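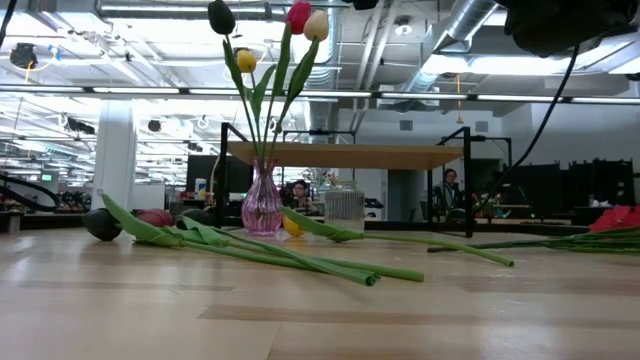 Why do we add the reducing agent to the sample buffer on the day, and not when the stock is made up?

Because dithiothreitol (DTT) oxidises slowly once it's in solution, and faster at the slightly basic pH most of our buffers sit at. A bottle of complete buffer left on the shelf for a month may have very little reducing power left in it, while the powder in the freezer and the frozen aliquots keep well.

Thanks to whoever slipped that question under my door after the last session, because it's a lovely way into what I wanted to cover this week, namely disulphide bonds and the reagents we use to break them. These notes go with the second half of the protein handling unit. I've tidied them up a little from the February version (the old handout had the two molecular weights swapped, and I'm still getting emails about it!).

Where disulphides come from

Two cysteine side chains, each carrying a thiol group, can lose their hydrogens and join through their sulphurs. Secreted proteins are full of these bonds, as the outside of a cell is a fairly oxidising place, and the cytosol of a healthy cell keeps most of its cysteines reduced, largely thanks to glutathione. Keep that in mind when you lyse cells. You are taking proteins out of a reducing environment and tipping them into a tube full of dissolved oxygen, and cysteines that never met in life can pair up quite happily on your bench.

The three reagents you'll meet

2-Mercaptoethanol is the old favourite, and you will know it by the smell. It has one thiol, so it takes two molecules to finish the job, and the first forms a mixed disulphide with the protein along the way. We push the reaction over by using plenty of it. Fume hood, please, every time, and gloves in the right bin afterwards.

DTT has two thiols on the one molecule. After the first attacks, the second swings round and closes a stable six-membered ring, so the mixed disulphide doesn't hang about and you need far less reagent. It is the thiolate that does the work, and DTT's first pKa is a bit above 9, so it gets sluggish below pH 7. I've marked a good many reports where someone made up a beautiful fresh solution and then used it in acetate at pH 5 and wondered what went wrong.

TCEP is a phosphine, with no thiol and next to no smell. It works across a wide pH range, and its reaction is effectively irreversible. Two cautions: the hydrochloride is quite acidic in water, so neutralise your stock before it goes anywhere near a protein you care about, and it doesn't keep well in phosphate buffers near neutral pH, so make those up fresh.

Alkylation

If you want the cysteines to stay reduced (for mass spectrometry, say), cap them with iodoacetamide after the reduction step. Keep it in the dark, as light breaks it down and releases iodine. Leftover DTT will react with it too, so work out your excess with the DTT included. Each DTT can use up two iodoacetamides, and that is the sum people forget.

For the practical

We'll be using the Clunora test protein, which has 561 residues and 36 cysteines, all paired in the native form. Run one lane reduced and one lane without reducing agent, and leave an empty lane between them, or the reagent will creep sideways through the gel and you'll get a strange lopsided smile on the band next door. Aliquots of DTT are in the Daza freezer, second drawer, and each is good for one thaw. The heating blocks are in room 209. Please sign for them, Ohemaa Nartey looks after the booking sheet and she has been very patient with us.

Before you come, work out the volume of 1 M DTT needed to bring 2 mL of buffer to 50 mM, and bring the working along as well as the answer. Up to 5 marks for it, and I do give part marks for sensible units.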